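Pin-yu Hsueh
Print this thread | E-mail this thread
Last updated: Sunday, 9:40 pm

ok so a few of you asked what I've been doing since I went quiet in August. Short version: I rewrote the part of our stack that decides when the hand has touched something. Long version is this thread, get a snack

14 comments | 6 shares

Background for the new people - I work on the manipulation code at Flakbridge. One arm, one five-finger hand, one camera up at the head looking down at a table full of junk. The planner is called Mak. I did not name it and I've stopped asking

Mak used to do everything in one go. Look at the table, pick a target pose, plan the whole path, run it, hope. Works great on a box. Works terribly on anything thin and flat, and guess what people leave lying on tables

The trouble with a closed laptop is that depth hates it. The lid is smooth and plain enough that the depth image comes back with holes in it, and the filter we had was filling those holes with the height of the table. So Mak thought the lid was lower than it was and happily planned the fingers straight through it

3 comments | 1 share

First thing I tried was a better filter. Two weeks on that! It got nicer looking point clouds and the same bad contacts. I still have the branch if anybody wants a very pretty hole filler

What I should have done first (Giststead, our log viewer, was basically screaming it at me) was line up the commanded finger height with the motor current. You could see the current climb well before Mak believed it had arrived. The hand knew. The planner just wasn't listening

So now the approach is split in 2. Stage one is the normal planned path, which stops at a hover above where vision thinks the surface is. Stage two throws the vision height away and comes down slowly until the finger currents say stop

9 comments | 2 shares

Stage two runs as its own little controller and not inside Mak. That was a fight, a friendly one. Mak replans whenever the scene changes, and the arm coming down over the table IS the scene changing, so it kept interrupting itself. Now it hands over the keys and waits for a done or a failed

Also the arm was in its own point cloud. Yes we had a self filter. Yes the self filter was using the old wrist model. I'm not going to say how long I stared at a phantom lump floating next to the forearm - let's just say dinner got cold

Once I fixed the wrist model a whole family of "random" planning failures went away. If your planner says start state in collision and you can see with your own eyes that it isn't, go check the link meshes before you touch a single tolerance. Please. For me

21 comments | 8 shares

Test setup, since someone always asks: 65 runs per build, clutter moved between runs, laptop turned to a new angle every time. I log commanded pose, measured pose, finger currents and the reason stage two ended. That last one is a plain text string and it's the most useful thing I log

The old build ended in a "never touched" or "pushed too hard" so often that I stopped reading past the first page. The new one mostly ends in "contact ok". The 20 runs I went through by hand today had a couple of weird thumb readings and I don't understand them yet

Rotation was its own headache btw. We fit a rectangle to the lid, and a rectangle looks the same if you spin it halfway around, so the yaw would flip between frames and the wrist would start a big dumb swing. Fix was boring: keep whichever answer is closer to the last one

5 comments | 1 share

Next up is moving the thresholds out of the code and into a Nurkoder config, so I don't have to rebuild to change one number. After that the thumb thing. Bed first though

Fingers on the lid, stage two running the new build:

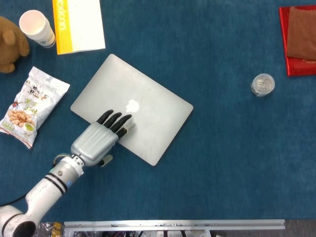
Do you need tactile sensors in the fingertips to detect contact like this?

For a slow move onto a hard, flat surface, motor current is enough if the descent speed stays constant and you subtract the current the fingers draw in free air. Soft or very light objects are harder, and fingertip sensors help a lot there.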